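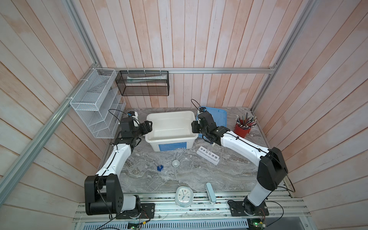
Ashley Horrocks

**Notas para la visita al laboratorio de manipulación. Módulo de Automatización, unidad 4**

La visita de noviembre al centro de demostración de Drodero forma parte de la evaluación continua del módulo. Estas notas recogen lo expuesto durante la sesión y deben leerse antes de entregar el informe. Quienes no pudieron asistir utilizarán el mismo texto como base, junto con las diapositivas de la unidad 3.

## 1. La célula de demostración

El centro dispone de varias células cerradas. La que se mostró al grupo es de dos brazos, montados sobre una plataforma de aluminio en el borde delantero de la mesa, con paneles de madera en los otros tres lados. Los objetos de trabajo son de uso corriente: un contenedor blanco de plástico, una gradilla con tubos de ensayo, una placa de Petri, un despertador, un vaso rojo con lápices. La variedad de formas y materiales interesa para esta unidad, pues obliga a tratar por separado el agarre de piezas rígidas, transparentes y de pared delgada.

Roy Stockdale, responsable técnico de la visita, insistió en que el orden de la mesa se modifica entre ensayos. Un programa que solo funciona con una disposición fija se considera, a efectos del centro, no superado.

## 2. Manipulación bimanual

El ejercicio central fue el del contenedor, con una pinza en el borde izquierdo y otra en el derecho. Conviene retener tres cuestiones:

- **Cadena cinemática cerrada.** Cuando ambas pinzas sujetan un cuerpo rígido, los movimientos de los dos brazos dejan de ser independientes. Un error de posición se traduce en fuerza interna sobre la pieza.
- **Sincronización.** Las dos trayectorias comparten una misma base de tiempo. Stockdale señaló que un retraso pequeño en uno de los lados basta para inclinar la carga.
- **Espacio libre.** Los eslabones superiores pasan por encima de otros objetos. La planificación debe considerar el volumen barrido por el brazo completo – no únicamente la posición de la pinza.

En el ejercicio 2 del cuaderno se pide plantear las restricciones del primer punto para un contenedor de 400 mm de ancho, valor elegido para el cálculo y que no corresponde a la pieza de la visita.

## 3. Registro de ensayos

El programa de demostraciones, denominado Kitent, conserva un registro de cada ejecución. En el momento de la visita constaban 1,297 ensayos, de los cuales 63 estaban clasificados como interrumpidos. El registro distingue entre interrupción por el operador e interrupción por límite de esfuerzo en una articulación. El informe debe mantener esa distinción y evitar el término genérico «fallo».

Se recuerda que la cifra de ensayos incluye las pruebas de puesta en marcha. No procede, por tanto, calcular con ella una tasa de éxito.

## 4. Entrega

El informe tendrá una extensión máxima de dos páginas e incluirá:

1. Un esquema en planta de la célula, con las bases de los brazos y el contenedor.
2. La descripción de una tarea bimanual distinta de la presentada, con objetos de la misma mesa.
3. Una estimación razonada de los puntos de posible colisión.

Las consultas sobre el esquema se atenderán en el aula Sugden, a las 16:00, durante la semana previa a la entrega.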